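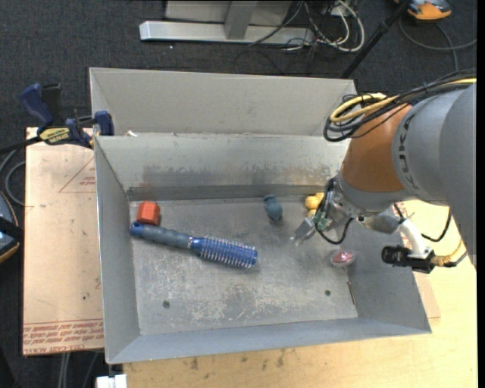
上个月在Trondedside办抓取演示的开放日,我一个人守一个台子,从上午十点站到下午四点半,嗓子是第二天才回来的。回来以后好几个人问我这种演示怎么搭、怎么讲、怎么不翻车,我就一次写在这里吧。先说最要紧的一条:料箱里的东西要少,而且要长得互不相像。我们那个灰色的铁皮箱,里面就放了一把亮蓝色的圆梳子、一个橘红色的小方块、一个疙疙瘩瘩的黄玩具,再加几样零碎,观众离着两步远也能一眼认出来谁是谁。你要是倒进去一堆一模一样的螺丝盒子,机械臂抓了哪个、漏了哪个,底下的人根本看不出来,你讲得再热闹也没用!

下面按我自己的顺序来讲,从准备到收摊。我默认你手头已经有一台能跑的机械臂和一套能用的抓取程序,调算法的事这里不谈。

一、提前一周:挑东西

我的办法很土,去家里的抽屉和五金店各转一圈,拿回来一大袋,然后一件一件单独试。每件东西连抓5次,角度随便摆,五次里掉两次以上的就不上台。别心疼,有些东西你觉得肯定好抓,一上手全是滑的。

挑的时候我会刻意混几类:

硬的、有棱的,比如积木块。这类成功率高,适合开场。
长条带毛刺的,比如梳子。观众爱看,因为大家都会猜它到底夹柄还是夹头。
透明包装的小件。这是给懂行的人准备的,反光的塑料对相机不太友好,总有人问到。
细棍子。最好贴着箱壁放一根,讲“靠边的东西为什么麻烦”的时候拿它当例子,比画图管用多了。

小孩的玩具一定要有。我的同事Kári Juhl一开始嫌不专业,想全换成工业零件,后来我俩各摆了一箱,拉了隔壁组的人来看,大家全围着有玩具的那箱不走。他没再提这件事。

二、提前两天:固定、走线、留空间

箱子必须夹死。我用的是木工那种快速夹,手柄一压就紧,夹在箱子侧边。听着是小事,可是机械臂的手指只要蹭一下箱壁,箱子挪开一指宽,你标定好的位置就全不对了。夹完以后用手使劲推一推,推不动才算数。

线缆这块我吃过大亏。前一年在Clovden做演示,我把线绑得特别整齐,紧贴着手臂,拍照真好看。结果手腕转到极限位置的时候线不够长,插头一下子被扯松,当着一屋子人停在半空。现在我宁可让它丑一点,腕部那里留出一个松松的弯,绑完以后把每个关节慢慢转到你会用到的最大角度,眼睛盯着线看一遍。带真空的话,软管也照样来一遍,别让它打折。

再有就是观众的位置。地上贴一道胶带,贴在手臂完全伸直也够不着的地方,再往外让出一大步。急停按钮放在你自己不用转身就能拍到的那一侧。我是右撇子,所以放右手边,你按自己的习惯来。

三、前一天晚上:完整排一遍

请一个完全不懂的人来当观众,这一步别省。我请的是Shazia Baloch,她平时管场地预订,对机器人没什么兴趣,正合适。她听完问了我一句:“那它现在是在想,还是坏了?”我当时愣住了,原来程序算抓取位置的那几秒,手臂悬在箱子上头一动不动,外行看着就是死机。

从那以后我每次都会在停顿的时候接一句话,比如“它在挑下一个目标,大家猜是哪个?”一句话就把空档填上了,还能让人凑过来看。你也可以在屏幕上显示一行状态,字大一点,但我觉得嘴上说最灵。

排练的时候顺手把日志打开。我那次排练连着Dronamville带过来的备用电脑一起跑,总共跑了683次抓取,哪几样东西容易掉、在哪个角落容易掉,第二天早上心里全有数。

四、当天早上:开机清单

我打印了一张纸贴在桌边,照着念,念一条勾一条:

1. 急停拍下去,再复位,确认真的管用。
2. 速度先调到平时的一半,空跑一圈。
3. 箱子再推一下,看夹子有没有松。
4. 手指尖擦干净。摸过胶带的手指头印会粘灰,一粘灰就打滑。
5. 放一件最好抓的东西,抓起来,放下,连着三回。
6. 灯光和前一晚比一比。要是旁边有窗户,太阳出来以后再看一遍相机画面。

第六条多说一句。Trondedside的厅顶上有天窗,上午十一点左右那道光正好会扫过台子,我提前看到了,借了块展板挡着,不然那一个小时会非常难熬。

五、开讲:一轮控制在9分钟

太短了大家刚围上来就散,太长了后排的人会走。我的一轮是这么分的:

头一分钟不碰机器,只问观众:“换成你,先拿哪个?”让他们用手指,随便吵。这时候气氛就有了。

接着自动跑几次,我在旁边小声解说,告诉大家相机看到的是什么,程序为什么先挑这个。不要讲公式,真的不要,谁想听公式会留下来找你的。

中间让一个观众来打乱箱子。注意顺序:先停机,确认手臂不动,再让人伸手,手拿出来站回胶带后面,你再启动。这个流程我每一轮都大声念出来,念到后来前排的小朋友会跟着一起喊,特别好玩!

最后留两三分钟提问。常被问的有这几个,你可以提前备好说法:

“它会夹坏东西吗?”会的,看夹持力和手指的材料。软一点的手指会顺着东西变形,容错大得多。

“抓不起来怎么办?”重来一次,或者换一个目标。我建议你大大方方让他们看到失败。那天有一次梳子夹起来又滑掉了,全场“哎呀”一声,第二次抓稳了居然有人鼓掌,比一路顺利的那几轮都热闹。

“这个多少钱?”我一律说取决于配置,然后把Başaran那边负责采购的邮箱给他。他们是这次活动的主办方,比我会回答。

六、出了岔子怎么办

手臂报错停住:先拍急停,跟大家说一句“我让它歇一下”,再去看屏幕。别背对着观众闷头敲键盘,超过半分钟人就走光了。实在修不好,就把箱子里的东西拿出来传给大家摸,讲讲哪个好抓哪个难抓,照样能撑完一轮。

东西掉到箱子外面:停机再捡。哪怕它就在你脚边,哪怕看着手臂离得很远,也先停机。

同一件东西反复抓不到:连着三次就人工把它挪到箱子中间,接着跑。我一般会说“给它降点难度”,大家都能接受。

有人问得特别深,把别人都晾在一边:记个联系方式,约好休息的时候细聊。

七、收摊以后

先别急着拆。趁机器还热着,把日志拷走,再拿手机把桌面、走线、夹子的位置各拍一张,下次搭台能省半天。我们那天签到的访客有1,626人,当然没有全到我这个台子来,但是光靠脑子记,你第二天肯定想不起来哪一轮出过什么问题。

玩具和杂物单独装一袋,袋子上写清楚哪几件已经磨花了,该换。夹爪的手指也顺便看一眼,有小裂口就换新的,别拖到下次开场前再发现。

喝的水要自己带,多带两瓶,还有一双底子软的鞋。

要是你也准备办一场,想要我那张开机清单的原稿,在下面留个言,我看到就发。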